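We use cookies to improve your experience. Accept all | Manage settings

1/ Equipment budget for next year is due Friday. We priced the two-arm setup from Jinar and the add-ons came to more than 144 line items.

2/ Plan for now: stay in simulation until spring. A basketball and a small figurine on a pedestal, one gripper on each side.

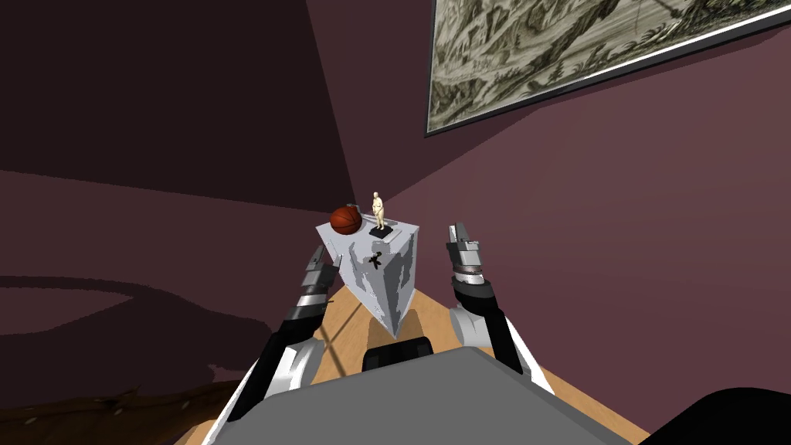 3/ Embla Fjeld thinks we should buy one real arm now and add the second later – the lead time is 34 weeks either way.

4/ Fair point. I'm asking for a split quote, with spare grippers priced separately.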